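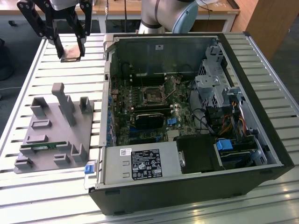 An old desktop PC on the bench at the Dundoreo open day, with the gripper overhead.

Robots, screws and a very good lemon cake

I nearly didn't go, if I'm truthful. The invitation to the Dundoreo open day had been sitting in my inbox since the start of July and I'd filed it under "things Higinio will want to do". Then Higinio Arriaga went and booked his holiday for that very week, so on the Friday I found myself on the slow train with a notebook, a banana and a list of his questions, which ran to 2 sides of paper. In his handwriting, too.

Dundoreo, for those who missed the last issue, is the workshop on the Tralley estate where they are trying to get robot arms to take desktop computers apart and put them back together. We send an awful lot of old office PCs their way. Up to now people with screwdrivers have done all of it, and very good at it they are, but the pile keeps growing and the parts inside are worth saving. The memory, the processors, the cards, all of that can go into another machine if it comes out in one piece.

There were 20 of us on the morning tour, a nice mix of school technicians, a couple from the repair café, and one chap who I think had come in out of the rain and stayed for the biscuits. Zainab Briggs met us at the door and took us round. She runs the bench side of things and has the sort of voice that carries over a compressor, thank goodness.

What struck me first was how ordinary the computer looked. I suppose I'd pictured something cleaned up and specially made for visitors, but it was a proper office tower, black outside and grey inside, lying on its side with the panel off and all its innards showing. Yellow, red and orange wires down one side, little blue clips along the back, the lot. I have had that computer under my desk, or its twin. The processor socket was standing open with its lever up, and Zainab used it to show us how small a target the arm has to find. You could feel the whole group lean in!

The arm itself is white and silver with a pale blue cap on the joint, and it moves much more slowly than I expected. Tobiloba Lawal, who writes the software that tells it where to go, said that visitors always ask if it can go faster. It can, he said, and he'd sooner it didn't while we were all standing there. Fair enough. He had it do the same short move over and over so that everyone could get a look, and I have to say there is something very soothing about it, a bit like watching somebody else do the ironing.

The part I liked best was the grey plate next to the computer. It's 3D printed, with slots and posts and little brackets sticking up all over it, and each part has a place to go. Liên Nông designs these, and she had a box of earlier versions under the table that she let us pass round. The first one looked like a soap dish. The current one is number 7, and she is already cross with bits of it. She told us the holder for the processor took her longest, because the chip has to sit square enough for the fingers to pick it up again and there isn't much edge to get hold of. I'd never have thought of that. When I drop something into a tray I just drop it.

Tobiloba then put the view from the gripper up on the big screen, which got a proper "ooh" from the school technicians. You are right down there between the two black fingers, looking across the plate at an Intel chip in its holder, and a thing the size of a biscuit suddenly seems enormous. One of the repair café couple said it made her feel seasick, but she didn't look away. 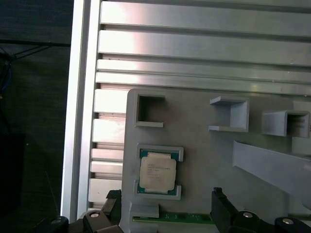

Higinio's questions (I did ask them)

I got through most of the list over lunch. Can it do laptops? Not yet, and Zainab pulled a face that suggested not for a good while. Does it do screws? They are working on it with a separate tool, and Liên says that rusty ones are everybody's enemy. What happens if it drops something? Somebody picks it up, and Tobiloba writes it down in a big log he keeps. They have logged 1120 practice moves on this bench so far, and he seemed as fond of the failed ones as the good ones.

I also asked the one Higinio had underlined, about whether our people would be out of a job. Jummai Amadi took that one. She has worked on the hand benches at Tralley for years and now splits her week between there and the robot. Her answer was that she has almost forgotten what it's like to reach the bottom of a pallet, and that she would be delighted for the arm to have the boring ones. She still does the awkward machines herself and showed me a few tricks with a stuck memory clip that I have already tried at home — they work.

There was a short talk in the afternoon from the Theodorakopoulos people, who lend Dundoreo the room, and a slightly longer one on Clorerov, the parts-tracking system they hope to join up with the arm later on. I will be honest and say that my notes get thin here. It was warm, I'd had the lemon cake (Jummai's, and I have asked for the recipe), and the slides had very small writing on them. If anyone wants the handout I have a spare copy in my drawer.

They are hoping to run another open day once Liên's next plate is printed. Groups are kept small so that everybody can get near the bench, so do let me know if you'd like your name put down. Wear flat shoes, bring a cardigan for the workshop end, and if you have an old tower PC you no longer want, Zainab says to bring that as well. Higinio, you're first on the list, and you can carry mine.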